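How to bring a dishwashing arm into a small staff kitchen (and keep your coworkers happy)

I run the back end of Mfaume, which is a catering outfit with a small crew and a prep kitchen that used to be somebody's house. Last March we started handing the cup-and-bowl end of the dishwashing over to a robot arm. I've had a bunch of emails asking how we set it up, so I'm writing it all down in one place. I'm Adhiambo, by the way — hi!

Start with the people

Before you move a single sponge, sit down with whoever does the dishes now. For us that was Josphat Urio, who had been closing the kitchen every night and had opinions (so many opinions!). He told me the big pots weren't what wore him out. It was the little stuff, over and over, when he wanted to be labeling trays for the morning. We logged it for a month and got 1,101 small items, with 467 of them cups. So cups went first.

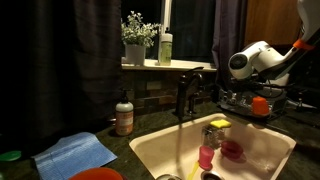
Josphat also asked whether his hours were going away. Have a real answer ready for that one. Ours was no, and I put it in writing: same shifts, with the sink time moved over to packing and ordering. Mutua Odera, who does our deliveries, wanted it in writing too, and fair enough.

Pick your dishes

Go with light plastic in colors you can tell apart at a glance. We buy ours secondhand and keep the set small. Save the wine glasses for human hands, please.

Now watch the grip close up. The wrist camera is where I learned the most, and I still pull up that view when someone says the arm is having a bad night.

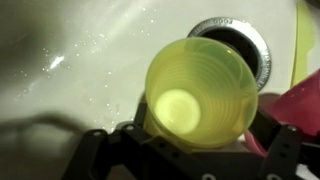
Wrist view: the yellow-green cup in the gripper, next to the drain.

If a cup keeps slipping, change the cup before you go fiddling with settings. I wasted a whole evening doing it the other way around.

Set up the sink

Agree on where things live and stick to it. Tape a little map inside a cabinet door if your crew is forgetful like mine. Keep the sponge in the same spot, leave the rack to the right of the faucet, and don't let people park their lunch containers in there!

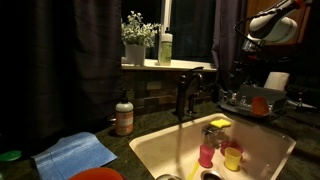

Evening setup, with the water running and the rack on the right.

Expect some grumbling at this stage. Philomena Ó Conaill liked to leave her mug wherever she pleased, and she felt the kitchen had started bossing her around. We gave her a shelf of her own and things calmed down.
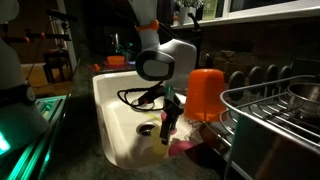

Share the job of minding it

Somebody has to stay in the room, and that's work, so put it on the schedule as work. We rotate it. Every person on the rota gets shown how to stop the arm, how to clear the sink and where to write down what went wrong. Josphat does the training now, with a bump in pay, and he's much stricter than I ever was.

Keep the log in plain words. "Dropped pink cup, tried again" is plenty. Read it together every couple of weeks and change one thing at a time, or you'll never know what helped.

And keep one hand-wash night a month. Định Trình talked me into it, so that everyone can still close the kitchen the old way when the arm is switched off. Ours is coming up, and I'm on pots.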